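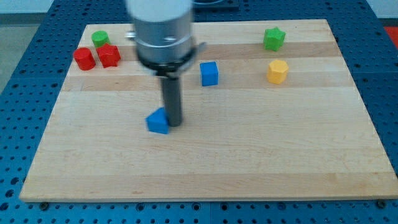
Arnano Tabletop Training Station, by Lengyel

A complete work surface for teaching and testing a robot arm. The set includes the blue perforated table, one wooden board with bolts, and a box of colored blocks in several shapes. The arm and the gripper are not included, please plan them separately in your budget.

The board is fixed by bolts and can be changed when the surface is worn. We advise to order 2 spare boards with each station, as one delivery is cheaper than two.

Please check before ordering:
Your floor must be level.
The table needs free space of 5 feet on the side of the operator.
Your arm base must fit the hole pattern. Send us the drawing and we will compare it.

Delivery time is eight weeks from our Brekport warehouse. Customers near Tutville can collect the station themselves. Schools may pay in 5 parts.

For a written quote with spare parts, write to Anderson Holanda in the sales office. He answers until 5 p.m.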